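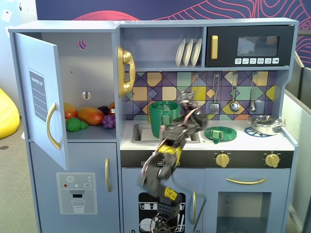 Play Kitchen Project: Progress Report to the Stukusell Fund

Prepared by Shiyu Yin, Andard
Covers the first six months of the grant
6 min read

Dear Narayanan,

The kitchen is up, stocked and in use, and I've been looking forward to writing this one! When you approved the grant we had a flat box, a bag of toy groceries with half the fruit missing, and a list of things we wanted a pretend kitchen to be good for. Now we have a kitchen with a place for everything, a set of put-away routines that have been tried and changed and tried again, and a first draft of the activity cards. There are some loose ends too, and I've put those in their own section so they're easy to find.

As a reminder, the grant is for working out a set of small kitchen activities (unpacking groceries, laying out plates, putting the kettle on, clearing up again) and writing them down clearly enough that another group can run them with the same sort of toy kitchen. Everything below is on that footing.

Setting up

Grigore Lazăr assembled the kitchen in June. He would like it recorded that the doors took longer than the rest of it put together. The hinges have a little play in them, and if the screws go in tight before the door is hung, it drags. He backed them all out and started over, and now the refrigerator door swings wide and stays where you leave it. That matters a lot for us, as so much of the work happens in that one compartment.

We spent a while on where the kitchen should stand. On the floor it was the wrong height for everyone. On a desk, the counter comes up to a comfortable reach and you can see right into the refrigerator without crouching, so that's where it lives. The white top also makes stray pieces easy to spot when we're clearing up.

The colors have been a bigger help than we expected. The blue is quiet enough that the food stands out against it, and the patterned backsplash gives people something to point at when they're explaining where a thing goes ("under the yellow diamond"). Traian Chiriac noticed this first and has started writing it into the cards.

The refrigerator

This is the part we've learned the most from. Our original plan had the produce sorted by color, and it was a mess. Too many of the pieces sit between red and orange, and we kept having the same friendly argument about where the mango belonged. We then tried sorting by size, which was better, but it split the two green bumpy pieces from each other and people kept quietly putting them back together.

What we do now is much looser. Grapes and berries go toward the middle, the long fruit goes near the door, the round orange goes against the far wall, and the greens go in front. A person can get it a bit wrong and the door still closes. Gheorghița Roman tried it with groups who hadn't seen the kitchen before, and they picked it up after watching it done once.

The shopping list panel on the door has turned into a favorite. We'd treated it as decoration. Gheorghița began reading a list aloud while pointing at the panel, and people would go and find the items one by one, so we've built two full activities out of it: one where you take out only what's on the list, and a harder one where you put away everything that isn't. The ruled lines are printed on, and we haven't written on the panel itself. Lists are spoken or on paper cards.

Counter, burners and shelf

We kept the counter simple. The kettle has its spot on the burner ring, and the plates belong on the open shelf beside the microwave. The rest of the counter is kept for whatever the activity needs that day.

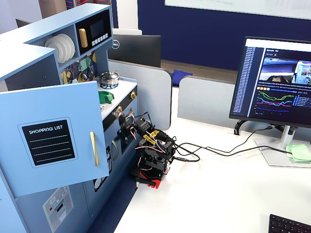

The kettle on its burner, with plates on the shelf and the refrigerator door open.

The kettle is a star. It has a lid knob, it looks like a real kettle, and everybody knows what to do with it, so it makes a good opening activity for someone who is shy of the longer ones. The card just says: kettle to the burner, then kettle back to the counter. We've found it works best to leave the refrigerator out of it completely the first time.

Plates have been trickier. We have tried them in a flat stack and we have tried them standing on edge, and the team is split. A stack is quick to put away but slow to take from, and standing plates are lovely to take one at a time but take some care to put back. For now the cards allow either, and we note which one was used. I'd like to settle this before the final version, and Traian has asked for a small trial of each with the same people, which seems fair.

The gold handles and knobs get handled constantly and are holding up well. Grigore checks the screws on them at the end of each week of sessions and keeps a little screwdriver in the drawer for it. The toy telephone hasn't got an activity yet, though it gets picked up more than anything else in the kitchen. Gheorghița has an idea about phoning in an order for the shopping list, and I think she's right that it could be the nicest card in the set.

Sorting pieces and dishes

Alongside the food we've been using plain pieces, mostly small cubes, together with a round green dish with a raised rim. These came out of a session where someone found the fruit distracting and wanted to practice just the placing. A cube has no right way up and no stem, and the dish has a flat floor and a wall to catch anything set down near the edge, so it's a forgiving place to start.

We now open most sessions with it. Lift a cube, carry it to the dish, set it down inside. Then a second card asks for the same thing with a berry cluster, and you can see how much more there is to think about with an awkward shape. Traian wrote the two cards as a pair and they should stay together in the printed set.

I'm keen to have more dishes in different depths. The one we have is good, but a shallow well suits a cube better than it suits the longer fruit, and a wider dish would let us move the mango out of the refrigerator activities and into these.
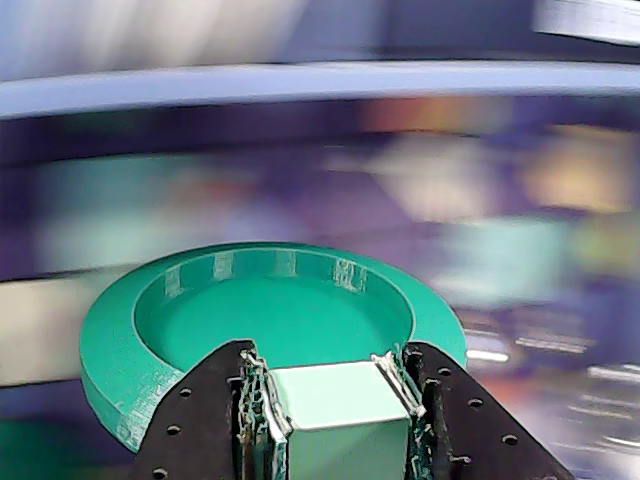

Sessions and cards

We've run 15 sessions. The early ones were really for us, learning how long each activity takes and what gets lost on the way. The later ones used draft cards from start to finish, with Gheorghița leading and me taking notes, and those notes are what the current drafts are built on.

Six cards are finished to the point where I'd be happy for you to see them: the kettle, the cube and dish, the berries and dish, filling the refrigerator, the shopping list, and clearing up. The clearing-up card has been rewritten more often than any of the others. In the first draft it came last and was three lines long. People were tired by then and the pieces went back anywhere, so now it's broken up, with a short tidy after each activity and only the refrigerator left for the end. Much better! The next group to come in finds the kitchen ready to go.

Lungu, who are laying out the printed set, have the text for the first four cards. They've asked us for shorter titles and they're right to.

Spending

We have spent $2,737 to date. That covers the kitchen, replacement food pieces, storage trays, session costs and the first round of layout. We are inside the budget you approved and I don't expect to ask for any change. The storage trays came from Gedus and cost less than planned, and I'd like to move what's left on that line to extra dishes if you're agreeable.

Still to do

The plates question, as above.

A second set of fruit. Pieces do wander off, and one session had to make do without the berries.

The microwave. It has a row of little buttons with food and drink pictures on them, and we haven't written anything for it. Grigore would like a card where you match a food to a button. I'm cautious, as the pictures are small, but I'd like to see him try it.

A telephone card from Gheorghița.

Trying the full set with a group that runs it without any of us in the room. This is the big one for the second half, and we're all a bit nervous and very curious about it.

Your comments on the draft cards would be welcome before the next batch goes to Lungu. And please do come and see the kitchen if you're nearby. Mornings are best, any time after 10.

With thanks from all of us,

Shiyu Yin
for the play kitchen team

Andard | Contact the project team | © Andard, all rights reserved | Back to top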